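Workshop > Projects > Sink Arm > README

Search this project Go

# Davilel sink arm

Davilel is a small kitchen robot that we build in the shared workshop in Marnville. The goal is modest: one arm, standing beside one sink, which can pick up the sponge and later wash a pan with it. The simulated part came first and is much further than the real part.

## What is in this repository

- `sim/` – the kitchen, the arm and the task scripts
- `episodes/` – 600 recorded simulation runs, one folder for each run
- `hardware/` – drawings for the base plate and the cable guide
- `notes/` – our workshop diary, partly in Portuguese

## The simulated kitchen

Idalina Bastos made the kitchen model. She wanted a dark sink on purpose, so that the camera has a hard case: a dark brown pan in a dark gray basin is not easy to separate. The sponge is green with a yellowish edge and gives much better contrast. In the sponge task the arm goes in from the left with open fingers, over the back left corner of the basin, and then has to pass the faucet without touching it.
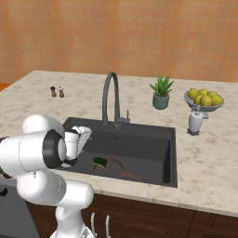 ## Recorded runs

Each folder holds the joint angles, the gripper opening, the camera pictures and a small text file with the result. A run stops after 3,000 steps if the sponge is not lifted. Failed runs are kept, please do not delete them. In 46 runs the lemons were left out by mistake; these are marked `no_lemons` and can be used normally.

## How to start

1. Install the packages from `requirements.txt`.
2. Run `python sim/play.py --task sponge`.
3. Add `--slow` if your computer has no graphics card. It will take roughly 2 minutes to load.

## Known problems

- The fingers sometimes go through the pan when it lies under the sponge. Reshma Radebe is testing a finer collision shape.
- The real base plate bends a little when the arm is fully stretched. The next one will be cut from thicker steel.
- Water is not simulated.

## Using our files

You may use everything for study and for your own builds. If you change the kitchen, please give it a new name, as we had two different versions in December and lost much time with this.

Last updated: December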